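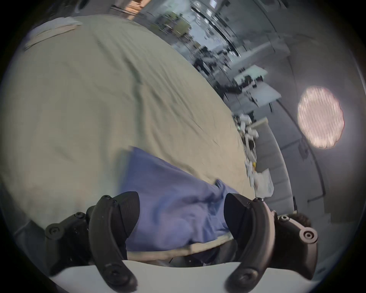
Illthorpe Robotics, Manipulation Data Group

Interview by Eirini Kyriakidis

Pilar Lucero keeps the equipment budget in a spreadsheet with a tab called "Regrets." It has more rows than the tab called "Approved," and she scrolls through it fondly, the way other people go through vacation pictures.

"Row four is a label printer," she says. "It was a very good label printer. We had nothing to label. By the time we did, the company had stopped making the labels."

Lucero has been planning purchases for the group since it moved into the big room, and in March she sends next year's request upstairs. This year's draft asks for 11 hand-held grippers, a second set of spares for the ones we already use, and a sum under "soft goods" that has caused more discussion than either.

Soft goods means cloth. The group spends a lot of its time on cloth: picking it up, spreading it out, folding it, and then crumpling it so that it can be folded again. The finance office, she says, had no trouble with the price of a robot. "A robot has a quote, a serial number, a depreciation schedule. Everybody relaxes. Then I put in for bedsheets and I get a phone call."

What did they want to know?

"Whether we were sleeping here."

She did try to be economical. The first year she bought everything in one color from one supplier, and the people doing the folding complained that it all looked alike by the end of the afternoon. Now she buys in small lots and mixed shades, and she washes it, which put a washing machine in the plan as well. That one went through on the second try, after she moved it from "Appliances" to "Sample preparation."

The bigger argument has been over what to buy more of, robots or grippers. Lucero is on the side of the grippers. A person can pick one up, walk to the table and start work, and when something breaks it's usually a screw or a finger pad.

"When a robot is down I have three people standing around it with their arms folded," she says. "When a gripper is down somebody sighs and takes another one off the shelf. I can budget for sighing." 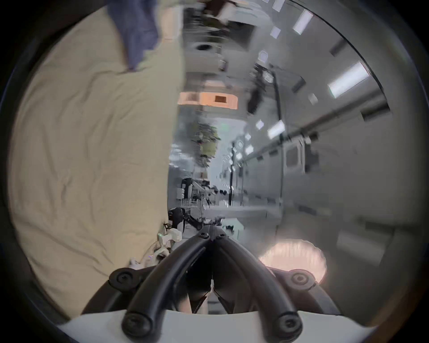
She isn't sentimental about the hardware itself. Two vendors quoted for the new batch. Durán came in lower, with a delivery date she describes as "more of a mood." Stetutora cost more and answered the phone. She went with Stetutora for most of the order and was still being teased about it at lunch when I came by.

"Put down that I also asked for a discount," she says. "Put down that they gave me a tote bag."

Her advice to anyone writing a first equipment plan is mostly about the small lines. Cables are one. She had 16 extension cables in last year's request and somebody upstairs cut the number in half, reasoning that a lab could share. You can share an oscilloscope. Two people can't share a cable when one of them is at the other end of the building. She now lists cables inside the price of whatever they plug into, and the total has gone through without comment ever since.

Shelving is another. Every machine arrives in a box, and the box has to be kept in case the machine goes back. "I've paid for floor space for cardboard," she says. "Very secure cardboard. Foam corners."

Then there are chairs. She doesn't want to talk about the chairs.

I asked whether she had ever turned money down. Once, it seems. Our sister site at Grorside had cash left at the end of its year and offered to pay for another full-size robot if it could be ordered in 2 weeks. Lucero went out and walked the floor with a tape measure, came back, and asked if they would consider buying tables.

"They thought I was joking. We got the tables, though. They're good tables."
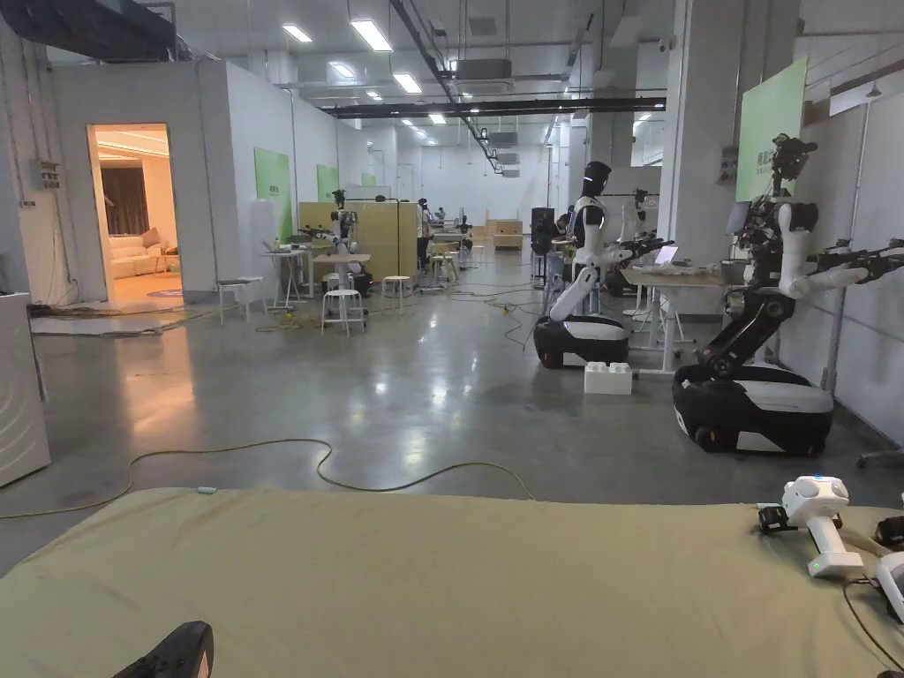 The main floor, from the cloth-covered work surface toward the robots.

The draft goes in with a contingency line, which she expects to lose, and a smaller contingency line further down under a different name. She asked me to leave out the name. The request for cloth is in there too, under "deformable test materials," and the finance office has already written back to ask whether those come in a cheaper grade.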